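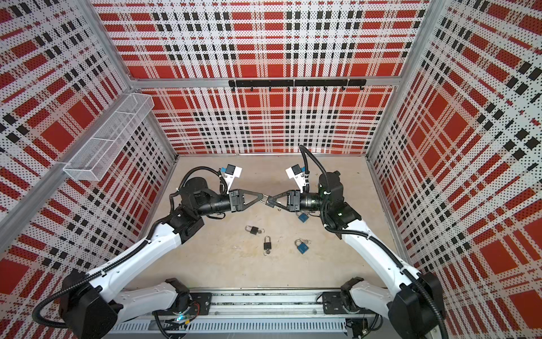

Thread on sewing a plaid shirt so the lines match. I've made nine of them and the first four were bad.

Buy more fabric than the pattern says. For a small plaid I add half a yard. For a big one, with squares over three inches, I add a full yard. The extra goes into shifting pieces up and down until they line up.

Wash it before you cut. I skipped it once with a red and black cotton from Costow and the sleeves ended up shorter than the ones on my old coat. The shirt went to my niece.

Find out if the plaid is even. Fold a corner over on the diagonal through the middle of a square. If the lines on top continue into the lines underneath, it's even and your life is easier. If they don't, every piece has to point the same way and you'll need still more fabric.

Pick one bar of the plaid and make it your main line. Mine runs straight across the chest at the bottom of the armhole. Front, back and both sleeves get placed off that line. Ignore the hem until later.

Match at the stitching line, not at the cut edge. It took me 2 ruined fronts to understand this. The seam allowance disappears into the seam, so draw the stitching line on your pattern pieces and match there. 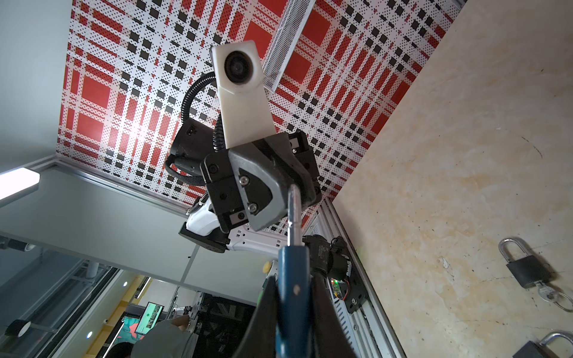 Can you cut plaid on the fold?

I don't anymore. The bottom layer slides while you're looking at the top one. Trace the piece, flip it, and cut one layer at a time with the printed side up. It takes me an extra hour per shirt.

Pockets and yokes: if you can't get them to match, cut them on the bias – turned 45 degrees – and they look like a choice. Most store flannels do the yoke this way.

Pins. I use one on every dark line along the side seam, pushed through both layers, then check the back before sewing. Ilgın Polat taught me to hand baste the sleeve cap first and I still do it, even when I'm in a hurry.

A walking foot helps. Mine is the Tresico one and it's loud but it feeds both layers evenly. Stitch length 2.5, slow speed.

Things I don't bother matching: the inside of the collar stand, the cuffs, and the back of the sleeve above the elbow. I know some people do all of it. Go ahead.

Next one is a gray and green wool blend, uneven plaid, 100 inches of it sitting on the shelf since June. I'll post the layout before I cut.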